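The Long White Wash

I learned to iron at 11, standing on a beer crate in my grandmother's back kitchen, and I have been trying to get out of it ever since. So it still surprises me that I've spent most of a year writing to strangers about their sheets.

It began with a letter to this magazine. Marjatta Lappalainen wrote in after my piece on mending to say that I'd been very unfair to linen, and would I like to come and be put right? I would! She lives up a steep lane with a line strung between two apple trees, and she hangs everything out in February, frost or no frost. The sheets come in stiff as doors. She stands them against the dresser until they sag, then folds them while they're still a bit damp, and swears she hasn't plugged an iron in for years.

I tried it at home and my pillowcases froze to the pegs. (I tore one getting it off. We don't talk about that one.)

But I was hooked by then, and I started asking everybody how they did theirs. My neighbour Gordon Morin was in the merchant navy and does corners so tight you have to kick your way into bed. Angelica Lumanlan, who ran the linen room at the old Carine Hotel until it shut, told me they got through 218 sheets on a busy changeover, all of them white, all of them marked in the hem with the floor they belonged to. If a third floor sheet turned up on the second floor there was a row. She still can't pass a bed in a shop without smoothing it.
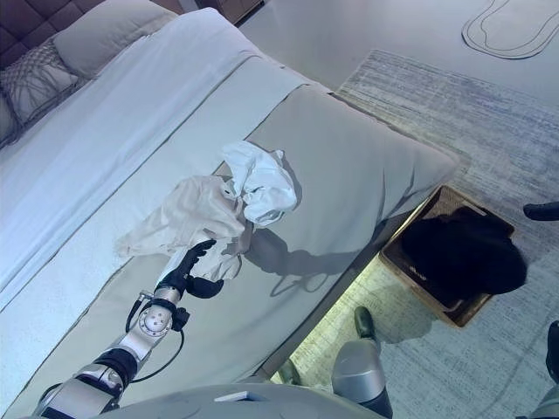
White was never about looking smart, she says. You could boil it, bleach it and boil it again, and when the middle went thin you cut it down the centre, turned the outside edges in and sewed it back together. Sides to middle, my grandmother called it. I slept on that seam all through my childhood and can still feel it running down my back, like lying on a bootlace. After that a sheet became pillowcases, then tea towels, then dusters, and the very last scraps went in a bag for cleaning windows.

Does anyone still do this? I put the question to Laurier Paquette, who has the bedding stall in Surnitz market, and he laughed so much he had to put his tea down. Then he reached under the counter and showed me a sheet he'd turned himself over the winter. The seam was flatter than any of my grandmother's. He charges £4 to do a single, and people do bring them in, mostly old ones that came from a parent's house and that they can't bear to part with.

He had plenty to say about thread counts too, none of it kind. Buy by the feel, was his advice. Hold it up to the window, scrunch a corner in your fist, let go and see what it does. Good cotton sulks for a moment and then relaxes. I've been scrunching sheets in shops ever since and have been asked twice if I need any help. 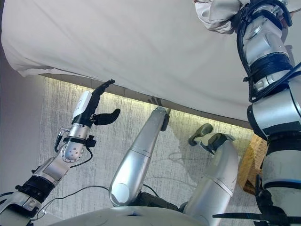 White cloth creases if you so much as look at it, and its fans wouldn't have it any other way.

The part I can't master is folding on my own. A double sheet wants two people, one at each end, walking in to meet each other and handing over the corners. We did it as children like a sort of dance, and if you dropped your end you went back to the start. Living alone, I've tried using the banister, the back of a chair and my own chin. The chin works best, though you do end up with face cream on the hem.

Fitted sheets I gave up on long ago. Angelica can do one in four moves, tucking each corner into the next like a set of cups, and she has shown me so many times that she's stopped being polite about it. Mine go in the cupboard as a ball, behind the towels, and when visitors are due I shut the door and lean on it.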